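Hutlow Guest Rooms - Frequently Asked Questions

What time is check-in?
From 3 p.m. Late arrivals use the key safe at the Motaung Street door. The code is sent by text at noon.

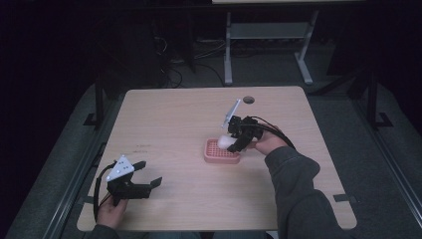 Codes expire at checkout, 10 a.m. Guests staying more than four nights receive a second code.

Are toiletries supplied?
Bar soap and towels are supplied in all rooms. Shampoo is not - bring your own. Towels are changed every four days, or on request at the desk. 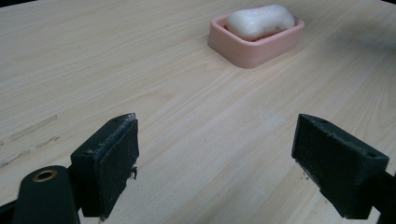 Is parking available?
One space per room, behind the building. Vans do not fit.

Who handles billing questions?
Annelies Rainer, front desk, mornings only.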